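Setting Up and Maintaining a Simulated Pick Cell: Project Report

Submitted 1 Feb 2025
Supervisor: Bożena Kołodziej
Project name: Povley

Summary

This project covered the setup and upkeep of one robot cell in simulation. The cell has a six-joint arm on a pedestal, a wood table, a parallel gripper and a studded black block that the arm is supposed to pick up. The cell was first built by an earlier group and was left in a state where it loaded but did not run a full cycle. My job was to get it running again, find out why it had stopped, and write a procedure so the next student can keep it working. I did not write any of the grasp planning. That part belongs to the Flitis planner and I only changed the files it reads from.

1. Background

The Povley cell is a copy of the real cell in the Szulc lab. The lab uses the copy to try out motions before they go on the hardware. When the two do not match, the motions have to be corrected by hand on the real arm, and that takes up lab time that other groups have booked.

The software has three parts that matter for this report. The scene file holds the table, the pedestal, the floor, the lights and the block. The arm description holds the links, joints, limits and the gripper. The controller, which the lab calls Dosteder, reads both of them and sends joint targets at a fixed rate. Flitis sits on top of Dosteder and decides where the gripper should go.

When I took over, the notes from the earlier group were two pages long and described an older version of the scene file. Several of the part names in the notes did not exist anymore. I kept the notes in the project folder but marked them as out of date.

2. State of the cell at the start

I loaded the cell without changing anything and ran the standard pick cycle. The arm left its home pose, moved over the table and then stopped with a joint tracking error on the wrist. I ran it again several times with the same result. The log gave the joint name and the size of the error but not the cause.

I then checked the parts one at a time, with Flitis turned off and the joints driven by hand from the Dosteder panel. The first three joints moved to their targets and held. The wrist joints moved but oscillated when they got close. The gripper fingers closed but would not open all the way.

There was also a visible problem. The base of the arm was sunk a little into the top of the pedestal. This did not stop the arm from moving, but it meant that every height in the cell was off by the same amount.

3. Mounting the arm

I started with the base, since everything else is measured from it. In the arm description the base frame is at the bottom face of the first joint housing. In the scene file, the pedestal was placed by its center. Someone had changed the pedestal height at some point and had not moved the arm mount to match.

I fixed it in this order:

Set the pedestal height to the value measured on the real one.
Moved the arm mount so it is calculated from the pedestal height and is not typed in as a separate number.
Turned on the contact display and checked for overlap between the base joint and the pedestal.
Saved the scene under a new name before touching anything else.

The second step is the one I would recommend to anyone working on a cell like this. With the mount tied to the pedestal, a change in one place carries through. Before, there were two numbers that had to agree and no check that they did.

After the fix the contact display showed no overlap. I drove the arm to home and compared the tool height to the lab sheet. The difference was 2 mm, and that is inside what the lab accepts.

4. Wrist gains

The wrist oscillation took the longest to sort out. My first idea was that the gains were too high, so I lowered them. The oscillation got smaller but the arm then sagged at the end of the reach and missed its target, so the tracking error came back in a different form.

Bożena Kołodziej suggested checking the gripper mass before changing the gains any more. The gripper in the arm description was the current model, but the mass and inertia values had been copied from an older tool that was a lot lighter. The controller uses those values to work out how much torque it needs to hold the wrist against gravity. With the wrong mass it was always short, and the gains were making up the rest.

I entered the correct mass and center of mass for the gripper, put the gains back to their original values and ran the joints by hand again. The wrist settled. I had spent most of a week on gains that did not need to be changed. I have left my gain test results in the appendix folder in case they are useful, but they were all taken with the wrong mass and should not be used for tuning.

5. Gripper

The gripper has two fingers that are supposed to move together. In the description one finger is driven and the other one copies it. The copy rule had the right direction but the upper limit on the second finger was lower than on the first, so the pair stopped opening when the second finger hit its limit. I set both limits to the same value.

I also replaced the finger contact shapes. The old ones were full meshes taken from the drawing, with a lot of small faces near the tips. The contact solver had trouble with these and the fingers would jitter when closed on something. I used plain boxes for contact and kept the detailed meshes for display only. The simulation also runs faster this way, although speed was not a goal.

6. Placing the block

The block is a low square tile with a four-by-four grid of round pegs on top. The real lab uses the same part because it is easy to tell when it has been put down turned the wrong way.

In simulation the pegs cause a problem. If the contact shape of the block is one box that includes the height of the pegs, the fingers stop too high. If every peg has its own contact shape, the solver slows down and a finger can catch on the side of a peg. I used a box for the body of the tile and a set of short cylinders for the pegs, with contact between the pegs and the fingers turned on only when the gripper is in its pick region.

The block is set at a small angle to the table edges on purpose. When it is lined up with the table, an error in the tool rotation can go unnoticed, and the earlier group had only tested it lined up.

7. Checking the approach

Before running a full cycle I stopped the arm at the approach pose, with the gripper just above the block. This is a good place to stop because most setup mistakes can be found here without anything being touched. A wrong base height puts the fingers too high or inside the block. A wrong tool offset puts them to one side.

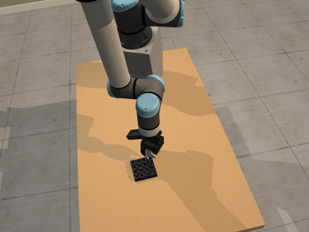
On my first try the approach pose used the old tool length, which was stored in a Flitis settings file and not in the arm description. I did not know about that file until I searched the whole project for the number. It is now listed in the procedure below. Flitis should read the tool length from the arm description, but changing that was outside my project.

Lighting should also be mentioned. The lab wants the scene lit from one strong source so that shadows are sharp, because some groups use the rendered views for camera work. When checking finger position, I found the shadows hard to read and turned them off in my own viewer. The setting is in the viewer and does not change the scene file.

8. Test results

With all the fixes in place I ran 400 pick cycles with the block placed at different angles and positions. A cycle counted as complete if the block was lifted, held and put back down without an error from Dosteder. Of these, 13 did not complete. Most of the failures were with the block close to the pedestal, where the arm has to fold tightly and the elbow gets near its limit. The others were slips during the lift, and I do not have a good explanation for them.

I did not repeat the tests on the hardware. The lab plans to do that later in February.

9. Maintenance procedure

The full procedure is in the project folder. The short version, to be done after any change to the cell:

Load the scene with contact display on and look for overlap at the base.
Drive each joint by hand with Flitis off.
Open and close the gripper fully.
Check the gripper mass in the arm description against the lab sheet.
Check the tool length in the Flitis settings file.
Send the arm to the approach pose and stop.
Run a short set of pick cycles and keep the log.

If the wrist oscillates, check the mass first. Do not change the gains until that has been done.

10. Remaining work

The slips during the lift are still open. Friction between the fingers and the block was set by the earlier group and I could not find where the value came from. It should be measured on the real part.

The scene file has 86 named parts, and many are left over from older versions and are not used. I removed only the ones I was sure of. Cleaning up the rest would make the file easier to read, but each one should be checked against the Flitis settings first because some names are used there directly.

The floor and the raised platform at the far side of the room have no contact shapes, so anything dropped off the table falls through. The current cycle is not affected, but a group working on recovery after a drop would need to add them.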